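Home | Phones | Foldables | Cases | Trade-in | Repairs | Basket (0)

Galaxy Z Flip5, pre-owned, black - Wernow Phones

Folded, fits a shirt pocket. Open it and you've got a full size phone. Black one, grades A to C, stock changes daily so check the box before you order.

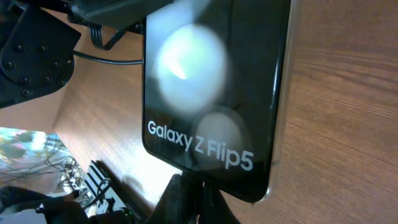
Most people who ask about these in the shop want the same few answers so we've put them all on one page. Lutz wrote the first half, Akihiko does the repairs and wrote the bits about hinges. If it reads like two people that's why.

Share 14 | Comments 6

WHAT YOU GET

- the phone, unlocked, wiped and back to factory settings
- a USB-C cable (ours, not Samsung's)
- SIM pin
- Cesutia slim case in clear or dark green, two halves, sticks on
- our 12 month warranty card, keep it please
- no plug. No earphones. No original box unless the listing says boxed

Grade A comes from 434 pounds. Grades B and C are less, prices in the drop-down, they move about with stock.

GRADES

A - light signs of use. You'd have to tilt it under a lamp to find them.
B - fine scratches on the cover glass or the rim, nothing you can feel with a nail. Small nick on a corner allowed.
C - marks you can see at arms length. Works fully. Cheapest way into one of these and frankly most go straight in a case anyway.

We don't grade the crease. Every folding screen has one, some a bit deeper. If it bothers you come in and run a thumb over a couple before paying. No charge for being fussy.

Fingerprints: glossy black glass, they show. Will show five minutes after you've wiped it. Microfibre cloth, no kitchen spray, no wet wipes with alcohol on the inside screen. Outside glass is tougher but still, a dry cloth does it nine times out of ten.

SIZE AND FEEL

Shut, it's a small thick square-ish thing. Handbag, jacket, front pocket of jeans if the jeans aren't tight. Open, tall and slim, thinner than most people expect. Glass is slippy. Put the case on before you walk out of the shop, we mean it, we've had two back the same afternoon.

The outside screen is for quick stuff. Time, messages, music, a timer for the pasta. You can take a picture of yourself with the main cameras while it's shut, using the outside screen to see what you're doing, and that's the bit that sells it to most customers. Stands up half open on a table for video calls too. No need for a stand.

THE HINGE (Akihiko)

Open it with two hands when you can. One thumb flick looks nice, but people dig a nail in under the edge and that is how the screen film gets lifted.

Should be stiff the whole way round and stay where you leave it. If it flops in the middle bring it in. If it crunches, stop folding it and bring it in. Sand is usually the cause. Beach, building sites, bottom of a bag with biscuit crumbs. Don't blow it out with a can of air, it pushes the grit further in.

Before sale I open and shut every phone slowly, listening, then check the screen on plain white and plain grey for lines along the fold. Then touch test across the fold, all the way down. Any dead spot and it goes in the parts drawer, we don't sell it as a C.

The film on the inner screen is NOT a screen protector you peel off. Leave it. If it bubbles at the fold we can replace it, takes a morning, bring the phone in before eleven and it's ready after lunch most days. Not Wednesday, I'm at the Haberkorn counter then.

BATTERY

Every phone tested before listing. Under our pass mark it gets a new battery, and the listing will say "new battery fitted". A folding phone has less room for one so don't expect two days. Light use, gets to bedtime. Lots of video or maps in the car, take a charger.

Wireless charging works, but centre the phone on the pad or nothing happens. The Lakutach pad we stock has a raised lip which helps. Comes off if you don't like it.

WATER

Was sold new as water resistant. Ours are used and some have been opened for a battery, so treat it as not. Rain on the way to the bus, ok. Pool, bath, sink, no. Water damage isn't covered by our warranty and we do check.

CASES AND BITS THAT FIT

Cesutia slim - included. Two halves, thin, doesn't cover the hinge. Cameras stay clear.
Cesutia ring - same but with a ring on the back so you can hook a finger through. Good for small hands.
Lakutach hinge cover - chunkier, has a spring flap over the fold. Best one for dropping. Adds a fair bit of bulk in the pocket.
Lakutach camera rings - little glass covers for the outside lenses. Clean the lens FIRST or you trap fluff in there and every street light comes out as a fuzzy blob.

Cases for the Flip4 do not fit properly. They nearly fit, then the front half pops off. Please check the name on yours before ordering, we get a lot of these back.

SETTING UP

Charge it first. Have your old phone next to you, wifi on, both plugged in. Copying photos over takes as long as it takes, an hour for a full phone is normal. We'll do it at the counter for free if you bought the phone here, bring your passwords becuase we can't guess them.

Sign out of the old one before you trade it in. A locked phone is worth nothing to us.

TRADE-IN

Working phones only for the online quote. Cracked ones, bring them in and Lutz will have a look and give you a number there and then. Money comes off the price or goes to your bank, your choice. Quote is good for a fortnight.

DELIVERY AND RETURNS

Order by 3pm, goes out same day Monday to Friday. Signed for. Someone has to be in.
Click and collect at Wernow or Haberkorn, we text when it's ready, don't set off before the text.
30 days to send it back if you change your mind. Put everything in incl. the cable. Case can be used, we don't mind, but take your SIM out. There is a jar of forgotten SIMs on the counter.

Stock code 3291. Quote it if you ring up, saves us both time.

COMMENTS (6)

marge_t: Does it do two SIMs?
Lutz Kettler: One in the tray plus an eSIM. Check your network does eSIM first.

Paul D: got a B in July, couldn't find the marks. Happy. Case fell off once though
Lutz Kettler: Wipe the phone with a dry cloth, press the case on for a full minute. If it still lifts we'll swap it.

kestrel9: any in cream?
Akihiko Uchida: Only black at the moment. Leave your email on the stock alert and it'll tell you.

Share | Print | Back to Foldables | 1694 views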